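Dralau Home Goods Listings: Data Card

Version of 2022-09-23
Maintained by Sigita Rebane and Eglė Sakalauskas

Summary

Dralau is a collection of 3000 product listings for cookware, bakeware, and small household articles sold by online retailers. Each record holds the title, the seller's description, the listed price, and a set of attributes taken from the description by hand. The collection is intended for work on attribute extraction, duplicate detection, and the comparison of product text across sellers.

Contents

The records are divided into 18 categories. The largest are frying pans, saucepans, baking sheets, and storage containers. Bathroom and personal care articles form a separate group and were added in the present version at the request of users who needed listings with short titles and few attributes.

Each record has 14 fields. Those most often used are:

record_id: a permanent identifier, never reassigned
title: the product title as published by the seller
description: the full seller text, with line breaks removed
category: one of the categories listed in categories.txt
price_listed: the price on the date of collection, in US dollars
material: the main material, if stated by the seller
size_stated: the size or capacity exactly as written
oven_limit: the highest oven temperature, if stated
seller_group: a code that groups listings from one seller

Fields with no value are left blank. A blank field means that the seller did not state the information. It should not be read as a negative answer. A saucepan with no entry under oven_limit may or may not be suitable for the oven.

Prices

Prices and availability were recorded once for each listing and have not been updated. They are supplied for research only and should not be shown to shoppers. Shipping charges, coupons, and membership discounts are excluded. Where a seller gave a price range, the lower figure was entered and the range was kept in the notes field.

Annotation

Attributes were entered by three annotators following the Kivi guidelines, which are included in the docs folder. Every record was read by two annotators, and differences were settled by the third. Most differences concerned the material field, where sellers use terms such as "ceramic" for both the body of a pan and its coating. The guidelines now direct annotators to record the body and to place the coating in a field of its own.

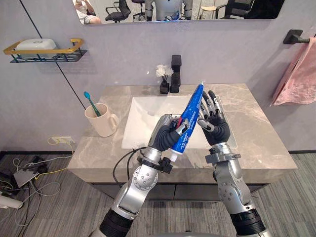 Toothpaste tube held over a bathroom vanity by a robot hand.

Relation to earlier collections

Dralau replaces the Ponix listings, which covered cookware only and used a single field for all measurements. Record identifiers from Ponix were kept wherever the listing was carried over. Users moving from Ponix should run the conversion script in the tools folder before comparing results — the older size values do not match the present format.

The Sadura seller codes are not compatible with the codes used in seller_group, and no mapping between the two is planned.

Known limitations

All descriptions are in English, and most were written for shoppers in the United States. Seller text contains spelling errors, repeated phrases, and unfinished sentences, all of which have been kept. Some sets are listed both as a set and as separate pieces. These are marked in the notes field but have not been merged.

Claims made by sellers, such as "expert quality" or "scratch resistant," have not been checked. Their presence in the collection is not an endorsement.

Corrections

Requests for correction or removal should state the record_id and the field concerned. Requests are reviewed by Eglė Sakalauskas, and accepted changes are entered in changes.txt with the next version. Questions about the terms of use should be sent to Sigita Rebane.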